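Prekel in Pictures - Grasping Notes from the Sestau Bench

Welcome, and thank you for stopping by! Prekel is the grasp planner we have been writing at Skikommont, and this page is where I put the pictures that go with the release notes. Release 20 is mostly a perception release, and the thing we spent our time on was shiny, dark objects - the kind that give a depth sensor very little to work with and hand the planner a point cloud full of holes.

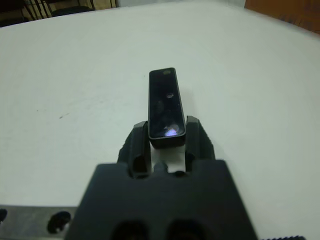 Our old approach filled those holes by guessing a flat surface behind them, and a thin object could vanish into the table altogether. Aoi Aoki rewrote that stage over the spring so that the outline comes from the color image first, and depth is only trusted along the edges. The planner then looks for two parallel sides and closes on those, low down if it can.

A glossy black bar, held upright between the two fingers over a white table, with glare near its lower end. Reflections like that used to be segmented as a separate object, and I lost more evenings to them than I would like to admit.

The wrist view feeds the same tracker as the overhead view now, so there is one config file to edit instead of 2. If you are coming from Hovland, please read the migration page first - the frame names have changed, and the old ones fail silently. More pictures in October, I hope!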